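In Defense of the Daily Wipe

Housekeeping standards in shared residences tend to be written around the weekly deep clean. The washbasin deserves separate treatment. It is used more often than any other fixture, and its condition is what residents notice first in the morning. At Cletevholm, where 40 bathrooms are fitted with one-piece ceramic tops, we have come to regard a short daily wipe as the more important duty.

Dirt in a basin tends to follow the water. Specks gather near the drain and thin gray streaks form across the bottom of the bowl. A dry or barely damp cloth will often spread such marks. The cloth should be rinsed, wrung out and drawn toward the drain in one direction, then rinsed again.

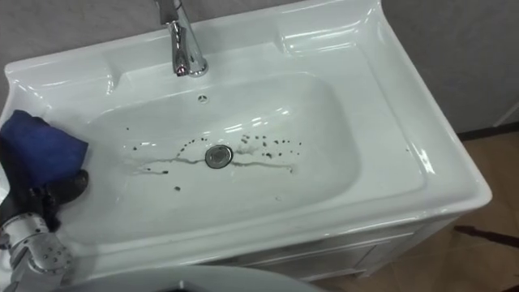
Kikuchi disagrees, and would prefer that residents did this work themselves: a person who rinses the bowl after brushing teeth leaves very little for anyone else to wipe, and a daily service only teaches people to walk away. The objection has merit. Our experience with posted reminders, however, has been poor. Of 133 residents asked last March, only four could recall what the notice above the tap said.

There is also the matter of products. Suppliers such as Jultico offer strong cleaners for neglected basins, and we keep a small stock. Their place is in the occasional heavy job. On a glossy surface that is cared for every day, mild soap and water should be enough - and the rim, the ledges and the base of the faucet should receive the same attention as the bowl.
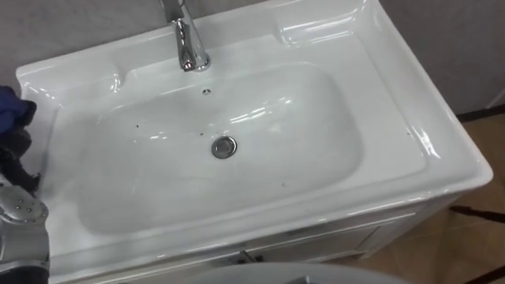 The cost of this approach is modest. The Nustton building adopted it in April and set aside 2000 dollars for the year, most of it for cloths and laundering. We would ask other residences to consider a similar provision before they next extend the hours given to deep cleaning. The schedule itself can remain simple, with basins done before 10 a.m. and a fresh cloth issued for each floor.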